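Korkitham Public Library Reader Forum
Board: Children's and Young Adult Fiction
Topic: Which edition of "The Flernis Lamplighters" should be shelved first?

reference_desk_2
Posted May 27, 2018
The Children's Department is revising its reading list for regional fiction and invites comment from registered members. The library holds both the original text of "The Flernis Lamplighters" by Osvaldo Cattaneo and the later school edition issued by Perkska. The school edition runs to 117 pages, and the original to 151. Members are asked to state which edition should be recommended to readers in the fourth and fifth grades.

m_sarpong
I recommend the original. The school edition removes the ferry chapters entirely, and with them the only account of how the sisters come to own the lamp shop. Later references to the ferryman make little sense without them.

quillandmargin
I must respectfully disagree with the previous member. The ferry chapters are slow, and in my experience as a classroom teacher, younger readers set the book down at that point. The Perkska text also includes a glossary of the harbor terms.

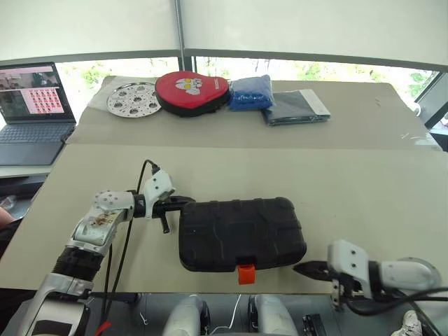 Does the school edition keep the original ending?

It keeps the final chapter in full but drops the two-page epilogue in which the older sister returns to Flernis.

m_sarpong
The omission of the epilogue supports my position. A glossary could be supplied by the library as a printed sheet. An ending could not.

eastbranch_reader
Members may wish to note that the map also differs. In the original it faces page 42 and shows the street names used in the text. The school edition places a simplified map at the front, without the market quarter. I would support listing both editions, with the original marked for confident readers.

quillandmargin
I would accept that arrangement, provided the school edition is listed first. I remain unconvinced about the ferry.

reference_desk_2
The department thanks members for their comments. Both editions will appear on the revised list. The order of listing is still under review, and this topic will remain open.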